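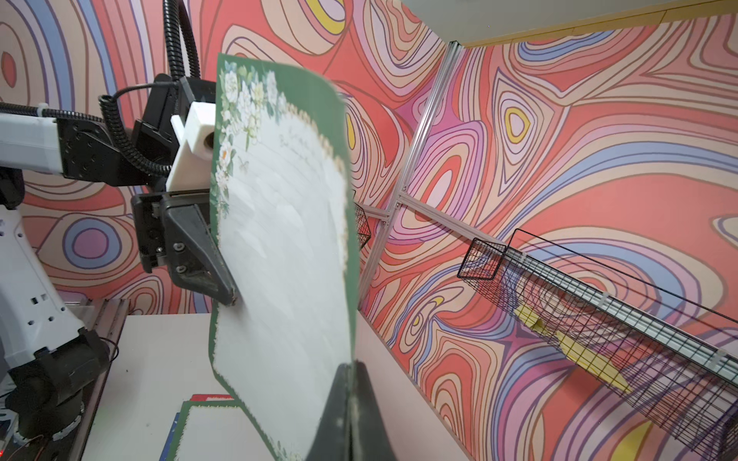
# Minutes, handheld club monthly meeting (May)

I'm taking the notes again, so you're getting them in my words. If I've put something in your mouth that you didn't say, write to me and I'll fix it before they go in the folder.

We started at 7, or close enough that I'm calling it 7. Last month's minutes were accepted with one fix: I had written that the Sasel dock charges two handhelds at once. It charges one. Sorry to anyone who went shopping on my account.

## The Mumance

Most of the evening went on this, and I don't think anyone minded! Getsemaní Magaña brought hers in and passed it around. My own notes say "lighter than I thought, buttons clicky, speaker bad," and I'm standing by all of it.

Getsemaní has been playing on it every day on the train and likes the screen a lot. She's less happy with the battery, which gives out on her before she gets home if she leaves the brightness up. She also read us the part of the manual on sleep mode, and we agreed that it contradicts itself (page 11 says hold the power button, the chart in the back says tap it). Tapping works on hers.

We talked for a long while about whether it will get enough games. I said I'd wait. A couple of people said that if everyone waits there won't be any games, and I didn't have a good answer to that. The launch lineup is mostly stuff we've played on other machines, apart from Vavau, and we had Vavau running on the big screen for a good part of the discussion. It's a sailing game with a lot of fishing in it — more fishing than sailing, if you ask me — and the weather is gorgeous. The menus are a mess.

**Decided:** the club will not buy a Mumance this season. We'll look at it again when there's a price cut or a second game that people are asking for.

## Money

We have 2457 dollars in the account. That includes the raffle and doesn't include the projector bulb, which I still have to be paid back for (receipt is in the folder, hint hint).

There was a suggestion to raise dues. It didn't get far. I'd like it noted that I was in favor, and that I was the only one.

## Spring tournament

We're going with Hinojosa as the main game. It's on every system people own, matches are short, and new folks can pick it up without a lecture from me. There was some grumbling from the fighting game crowd, and they'll get the side bracket and the good TV.

Rules we settled on:

- Best of 3 until the semifinals, then best of 5.
- Bring your own controller. Wired, please. Last time we lost half an hour to pairing problems.
- Pausing in the middle of a match costs you the round, unless your opponent says it's fine.
- Items stay on. We voted on this 2 separate times and got the same answer.

Doors open at 11 in the morning. I asked if we could make it later and was outvoted.

## Lending shelf

Three cartridges have been out way past their month. I'm not putting names in the minutes, but you know who you are, and so do I. New rule, passed without any fuss: if you have something overdue, you can't borrow anything else until it's back.

We also agreed to stop taking donated sports games from years ago. The box is full and they never leave it.

## To do

- Me: book the room for the tournament, label the power strips, chase the cartridges.
- Getsemaní: bring the Mumance charger next time so we can run Vavau for longer.
- Everyone: sign up for a bracket on the sheet by the door.

We wrapped up at 9:20, and a few of us stayed on for one more round of Hinojosa. I lost.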